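Workshop Tips: Keeping Your Recording and Control Software in Order

Issued by the Trumano teaching workshop for users of the shared benches. Please read before booking a Friday session.

Before you start

Restart the recording program at the beginning of each session. A program left running overnight can hold on to an old device list, and the left and right grippers may be swapped in the log without any warning.

Set both grippers to the same sampling rate. The Bronska logger defaults to 200 samples a second on one channel and 300 on the other, and the planner will refuse files that do not match. Choose 200 for both unless your supervisor has asked otherwise.

Name your files by task and bench. "Test2final" is of no use to the next person.

At the bench

Keep both grippers within view of the tracking software for the whole recording. If a hand passes in front of a tracked part, the position estimate will drift – pause for 2 seconds and let it settle before carrying on. Clear plastic items are hard for the perception module to find. Lower the detection threshold a little, or mark the item's position by hand in the first image.

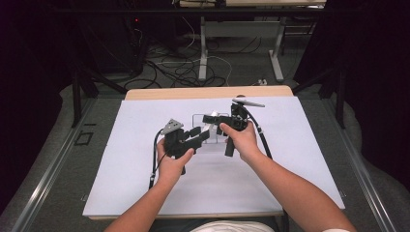 Two-handed work with a clear box over the white board.

Leave slack in the cables so that neither hand is pulled during a reach. Sudden tugs appear in the log as spikes, and the smoothing filter will not remove all of them. Recordings with more than one spike should be repeated.

Do not change planner settings partway through a set. If a change is needed, close the set, save it and open a new one under a new name.

Saving and cleaning up

Check the free space on the drive. The recorder stops without a message when less than 300 megabytes remain. Copy finished sets to the Nogueira folder and play back at least one from start to end before deleting the local copy.

Updates to the control software are installed in March. Older calibration files will not load after that – run the calibration routine again and keep the previous file in the archive folder.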